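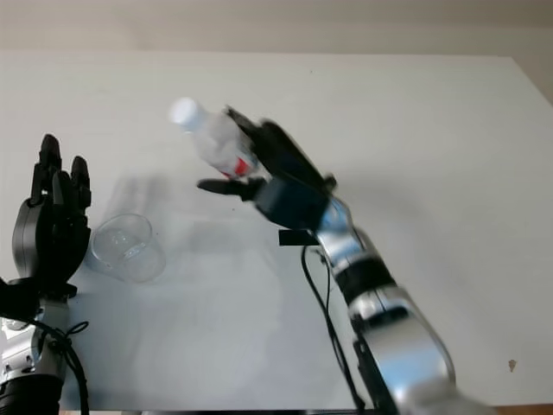
Clear plastic water bottle, white cap, red and white label.

Bottled water stored in a hot garage, keep or toss?

Posted by Hiếu Vi in Home & Pantry

We moved to Celtcombe in January and the power went out for most of the first week, which took the well pump with it. After that I bought 12 cases of bottled water from Tradero and stacked them in the garage on the concrete. I didn't think about it again until this summer. The thermometer on the garage wall said 102 one afternoon and I opened a bottle and it tasted like the inside of a new shower curtain.

The date on the cases is still well in the future. My husband says if the date is good the water is good. My mother-in-law says all of it should go on the tomatoes.

What I want to know is whether it's safe to drink, whether the taste goes away if I bring it inside, and where people keep this much water when they don't have a basement. The house is small and there is one hall closet, already full of vacuum and coats.

tallpantry

The date on the case is mostly about taste, and it assumes normal storage. A closed garage in summer isn't that. Sealed water doesn't spoil like milk does, but warm plastic gives more of itself to the water than cool plastic, and the thin bottles are the worst for it. They also pick up smells from whatever is nearby. Do you keep gas, paint or mower stuff in there? If so, I would look at that first, before blaming the bottles.

One hot season is not something I would lose sleep over. I wouldn't make it my everyday drinking water either. Move what you can inside, mark the rest "wash and flush" with a fat marker, and use it for that in the next outage. You'll need more water for the toilet than you think when the pump is down.

For taste, pour it into an open pitcher and leave it in the fridge overnight. It helps some. If it still tastes like plastic, use it on the plants and be done with it.

Get the cases off the concrete too. A couple of scrap boards underneath is enough. Mine sat on the floor one winter and the cardboard trays went soft and the bottom row split when I picked them up.

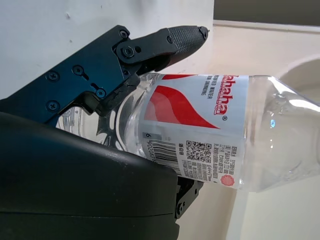
A clear plastic bottle on its side. Loose ones store fine this way if the cap is tight.

rdk_2000

just drink it. we drank out of the hose as kids

Marnie L.

We have 600 square feet and no garage, so all of ours is indoors. Under the bed is the best spot. It's dark, it stays the same temperature as the room, and a flat case slides right in if you have a few inches of clearance. The rest goes on the floor of the bedroom closet under the hanging clothes.

Put the newest cases at the back and drink from the front. We go through one when the kids have a tournament and replace it on the next shopping trip, so nothing gets very old.

For a well house I'd also get a couple of the rigid water jugs with a spigot and fill them when a storm is in the forecast. You refill them from your own tap and it costs you nothing. Rinse them out when you get them, the new ones smell.

Your mother-in-law's tomatoes will be fine with it, by the way.

Hiếu Vi

Thanks. There is a gas can on the shelf right above the cases, so that may be my answer. Moving it to the shed tonight, and measuring under the bed.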